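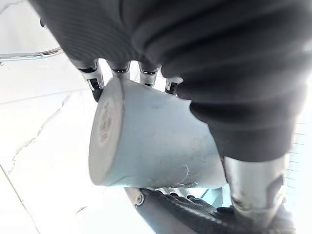 A pale grey cup on its side, with a faint marking on the base.

Sink-top drying rack

By the editors, Henholm Household Encyclopedia
Sunday, May 17, 2026
40 shares · 2 comments

The sink-top drying rack is a set of parallel bars laid across a kitchen sink, on which washed cups, plates and pans are left to drip. It is one of the most useful small inventions in the home, and it takes up no worktop at all. In Rokthorpe it is known as a "bridge", and in the Valcárcel district older households still call it the grill. 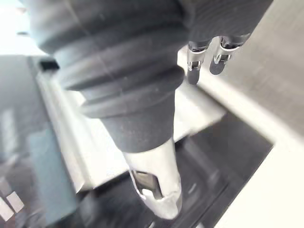
Racks of this kind suit small kitchens, where every flat surface is wanted for something else. A free-standing rack needs a tray under it and a good stretch of counter, and it soon gathers spoons and lids. Even a long white ledge, such as the one running behind a dark recess in this kitchen, fills up quickly once dishes are set down on it. The sink-top rack uses the air above the basin instead – a wonderfully simple idea.

Most have metal rods held at both ends by plastic pieces that rest near the rims of the sink. The Skolum pattern, popular in Henholm, has 2 rows of notches for plates. Others have plain rods and will hold almost anything, the handled mug included.
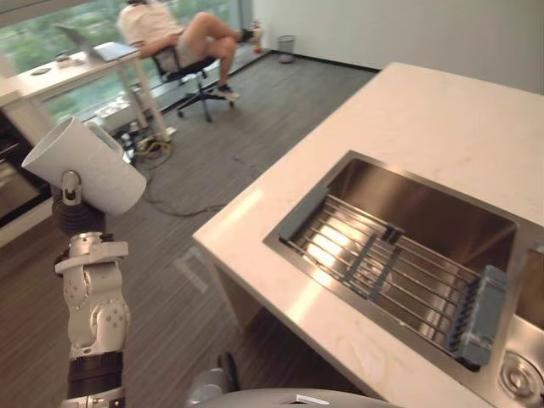 Use with cups and mugs

Cups are placed upside down, so that water runs off the base and down the walls. Tapered cups drain very well this way, though a wide mug can trap a ring of water on its underside if the base is deeply hollowed. Tilting it against a neighbour cures this.

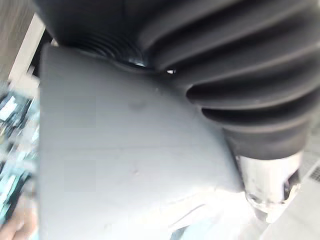

Airflow matters as much as drainage. A cup dries far sooner where air can get at its mouth, and the gaps between the rods see to that beautifully. Appliances need some thought too: vent slots, like the small patch of thin dark lines beside the pale surface, should be kept clear of dripping crockery.

Rods are wiped weekly, and the plastic ends scrubbed with a brush – the toothed kind holds on to limescale.

See also: Draining board; Dish cloth; Mug tree

We use cookies to remember your reading settings. Accept | Manage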